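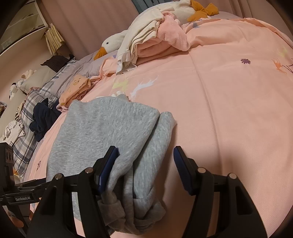

Bed Tidying Study: Frequently Asked Questions

Last edited 11/29/19 by Fouad Naciri

14 shares | 6 comments

Same questions keep landing in the inbox so putting the answers in one place. Will tidy this up later.

What are you trying to find out?

Whether a robot arm can learn to sort clothes off a messy bed from people doing the job with a hand-held gripper. No robot in the room while we record. Person holds the gripper, camera sits on it, arm learns from that later, back in the lab at Bovthorpe.

Why a hand-held gripper and not just drive the arm?

Speed mostly. Driving the arm by remote, one sweatshirt took ages and people got fed up. With the gripper in your hand you just pick the thing up. Also you can carry it into a real bedroom. Try that with the arm.

Why beds?

Beds are hard. Soft thing on top of soft thing on top of soft thing. A grey sweatshirt on a pink duvet is fairly kind as the colours are so different. But close the fingers a bit low and you take duvet too. The arm has to learn how deep to go, and the camera can't really tell it that.

Can't you start with a plain bed?

We did. First set was in the Oltholm flat, white sheet, one garment at a time. Method looked brilliant. Then we took it to lived-in rooms with plush toys, cushions, wipes, blankets, and it fell over. So now we record the lived-in ones first.

Do you set the rooms up?

No. We ask people to leave the bed as it is. Only rule is nothing sharp and no pets.

What counts as a successful pick?

Garment off the bed, held for 4 seconds, nothing else comes with it. If the blanket comes too it's a fail, even if the garment is fine. Some people think that is harsh. We tried a softer rule and the numbers stopped meaning much.

So what are the numbers?

40 test picks per method, same set of garments, beds the arm had not seen before.

- Trained on plain beds only: 12 good picks out of 40
- Trained on lived-in beds: 33 out of 40

Same amount of training data in both. That's the main result realy. Please don't quote it without the "40 picks" bit, it's a small test.

What goes wrong in the other seven?

Mostly frills and thin stuff. Anything cream or white lying over something else cream or white. Fingers close, grab both layers, up it all comes. Two were sleeves, arm got the cuff and the rest stayed hooked under a pillow. One we still can't explain.

Where on the garment should you grab?

Anywhere with spare cloth. Early on we told everyone to go for the collar. Bad advice. People wasted time hunting for it and the arm learned to hover. Now we say pinch the nearest loose bit, pull towards you a little, then lift. The pull matters more than we expected. It bunches the cloth between the pads so you get a proper hold, and the arm copies it quite well.

Does the lens need to be that wide?

Yes for us. When the fingers are right down on the cloth a normal lens sees cloth and nothing else. With the wide one you keep the headboard, curtains, toys and so on, and we work out the hand movement from how all that shifts. Blank walls are bad. Busy rooms are good. Black corners get ignored in training.

How long is a session?

30 minutes then stop. Wrists get tired and the movements go sloppy, you can see it in the data. Come back after tea.

What is Nirnatine?

Our name for the training code. Nothing clever in it, mostly file handling. The learning part is a standard one we changed very little. All the gain seems to come from the recordings.

What about privacy? It's people's bedrooms.

Fair. Written consent, no faces, and the household can look through everything before it leaves the house. They can pull any clip, no questions. Two households have asked us to drop clips so far and they were dropped.

Does it fold the clothes?

No. Picks up, drops in a basket. Folding is a seperate project at Hedegaard, ask them.

Would it work with a different gripper?

Don't know. Tried swapping the finger pads for harder ones, only a handful of picks, and it slipped more on knitwear. Not enough to report. If your fingers open to a similar width I'd guess you are ok, but test it.

Can I have the data?

Lived-in set goes out in January if the last consent forms come back. Plain bed set is ready now, just email and say what it's for.

Can my house take part?

Probably yes if you are near Bovthorpe. Need a bed, some clothes and a free half hour. Small rooms fine. Bunk beds no, we tried, too many bumped heads.

Share this page | 6 comments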